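The Office Kitchen Problem

Every building has one room where civilization is tested daily, and on the second floor of the Papadakis Building that room is the kitchen. The new sign-up sheet for cleaning it went on the refrigerator in March. It has 19 lines. As of this newsletter it has 3 names, and one of those is "Batman."

So the tenants' group has voted for something with more teeth. Starting with this issue, each company takes the kitchen for two weeks at a time. Zaleder goes first, having lost the coin toss. Pruvley follows, and then the good people of Jestari, who asked whether they could pay someone else to do it. They can. The rest of us wish we had thought to ask.

The duties are modest. Run the dishwasher at night, empty it in the morning, wipe down the counters, and throw out anything in the refrigerator that has passed its date or grown a coat. Labels will be honored for one week. After that, a label is only a confession.

A word about the dishwasher. It is a dishwasher, and it would like to be given dishes. Leaving a bowl in the sink "to soak" is a fine old tradition, but oatmeal left overnight sets up like patio cement, and the person chipping at it the next day is rarely the person who ate it. If you have time to fill a bowl with water, you have time to lower the door and put it in.

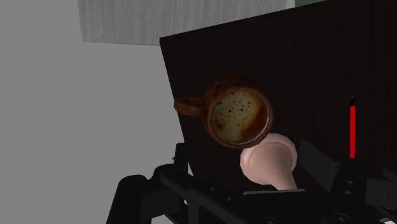

A reddish-brown mug on a dark tabletop.

Mugs deserve their own paragraph. The cabinet over the sink was built for a small office in a simpler age, and it now holds every giveaway mug from every trade show anyone has attended, including several for companies that no longer exist. Please take your extras home by the end of the month. Whatever is left goes into a box by the elevator, free to anyone who wants it, and whatever is left in the box goes to the thrift store, which has already asked us to go easy.

The coffee fund is also a sore point. The machine makes coffee for everyone and the jar is fed by a loyal few, plus one person who pays in Canadian coins. A cup is still 2 quarters. The bag of beans does not care how busy your morning was.

Questions about the schedule can go to extension 2152. Complaints can go on the sheet on the refrigerator, where there is plenty of room.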